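The Coffee Hour

The notice went up in the break room at Kusto in September, taped over the old notice about the microwave. It said that the Stodalstead office would be visiting at two, that there would be a coffee hour, and that coffee hour preparation had been assigned to me. I had worked there seventeen days. I had hoped my first real duty would involve a chair.

My supervisor handed me a binder. It was the Heltirel binder, named for the consultants who had come through before my time, changed the color of the stairwell, and left behind a procedure for everything that could be lifted. Paper cups were in section nine. Section nine was longer than the part about fire.

I learned that a cup has a lip, a wall and a seam. I learned that the seam must never face the guest, who might find it unsettling, and that the cup should be held at the middle, firmly enough to show commitment but short of making it an oval. I made four ovals before lunch and hid them in my coat.
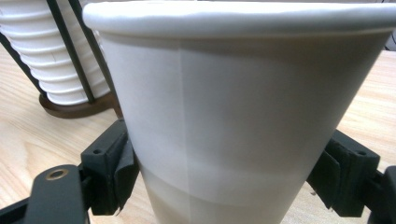 By noon I had developed opinions. A paper cup looks like the simplest object in a building until you have to put one down in front of someone who is judging you. It weighs nothing, so your hand keeps expecting an argument and not getting one. Squeeze it and it gives in at once, and then you feel like a bully. My supervisor watched me place one, turned it a quarter of an inch, and walked away breathing through her nose.

She was a believer. She had come over from Kuster, our rival across the parking lot, where she said people simply took a cup off the pile and poured things into it. She told me this the way my grandmother used to talk about carnivals. People had used the same cup twice over there. One man had kept pens in his.

I asked, because I was new, what the coffee was going to be like.

She said coffee was section fourteen and belonged to a different department.

So I went on with the cups. They came nested so tightly that taking one meant negotiating with its neighbor, and the neighbor usually came along. There is a little sound when two of them finally let go of each other, a kind of dry gasp, and after an hour of it I had started apologizing. The order sheet said we had 1301 of them in the supply closet. The visiting party was two people. I pointed this out and was told that a guest likes to feel there are others available.

The stacks, at least, were handsome. They stood on the table in their wire holders like something put up to honor a war, and I found myself stepping back to admire them. Upside down, naturally. The binder was clear on upside down. A cup left open to the ceiling, it said, is open to anything, and I have thought about that sentence more than I'd like.
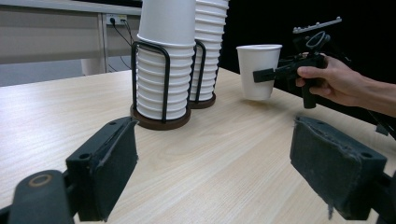

"Do they have to be this tall?" I asked.

"The taller the stack, the fewer trips to the closet," she said.

It was the only sensible thing I heard all day, and it made me trust her a little. We worked side by side after that. She steadied, I placed. I got one seam exactly where a seam should be, and she said "Hm," which at Kusto is more or less a bonus.

At five minutes to two we stood by the table with our hands folded. The stacks were straight. One cup had been set out for each guest, right side up, seams to the wall, waiting. I could hear the elevator coming and I felt, God help me, proud.

The people from Stodalstead were very pleasant. They shook our hands and said what a nice stairwell. Then they reached into their bags, both of them at once, and each took out a large steel travel mug with a lid and a handle, and asked where they might find the coffee.

My supervisor looked at the mugs for a while. There was nothing about mugs in the binder. I knew because I had read the index twice, looking for a section on leaving early.

"Department fourteen," she said at last, and pointed down the hall.

When they had gone she took one of the two cups, filled it at the sink and drank it with the seam facing out. I took the other. My coat, when I put it on that evening, was still full of ovals.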